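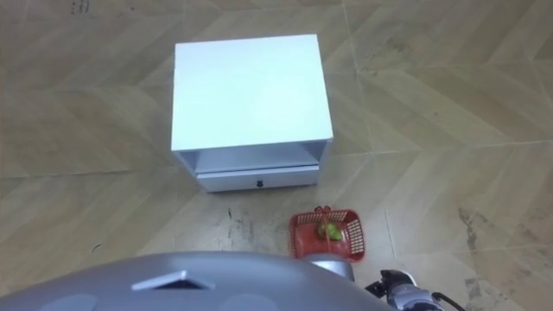

Issue 15, page 6

House rules for humanoids: what changes in the Clandwood guide

By Jamshid Mazandarani

Many members have written to ask when the new edition of the Clandwood guide for robots in home-like rooms will be ready. The text was closed in January and the working group at Brinbridge has now sent it to print. I was one of the four editors, so please read my opinions with this in mind.

We received 952 comments on the draft. Nearly half of them were about one chapter, the one on the floor. I did not expect it, but after reading them I understand. Most of us write careful rules for the arm and the hand, and then we leave a basket on the tiles in front of the robot and forget to say who may step near it.

The new floor rule is short. Before a run starts, the operator names aloud every loose object that stands on the floor, and the second person repeats it. An object on the floor is allowed if it belongs to the task. Bags, tools and cups do not belong to the task, even if they are "only there for one minute".

Marks on the floor are also mentioned for the first time. Scuffs and stains must be written in the room log with the place, so that a new mark can be told from an old one. The Talavera lab has done this for two years already and they lent us their log sheet, which is printed as Annex C.
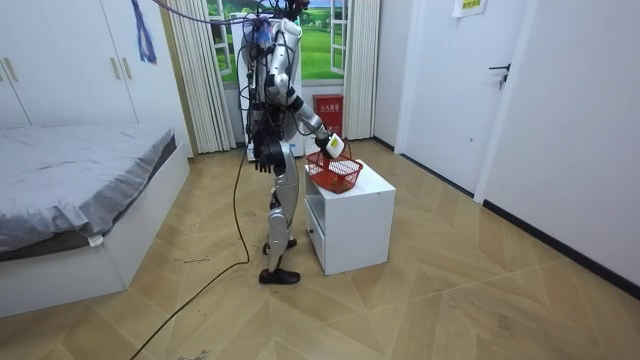

Placing an item at the bedside cabinet, with the tether on the floor.

The second big change concerns the tether. The old edition said that the cable must be "managed", and every site understood this word in its own way. Now the guide asks for three things: the slack lies on the side away from the working hand, no person stands inside a loop, and the cable path is walked once before the robot takes its first step. Some readers from Varel wanted all cables to come from the ceiling. We discussed this for a long time and did not agree, because many small sites rent their rooms and cannot drill.

For handing over and placing, the rule stays as it was. Light items only, and no person reaches into a basket while the robot hand is above it. Please wait until the hand is back at the side - also when the robot looks finished.

The first print is 1,000 copies. Member sites receive two each without asking. There is a reading session on Saturday at Brinbridge, upstairs room, and questions about Annex C are best kept for the second hour, when our colleagues from Talavera will join by phone. Corrections can still be sent to me for the web version.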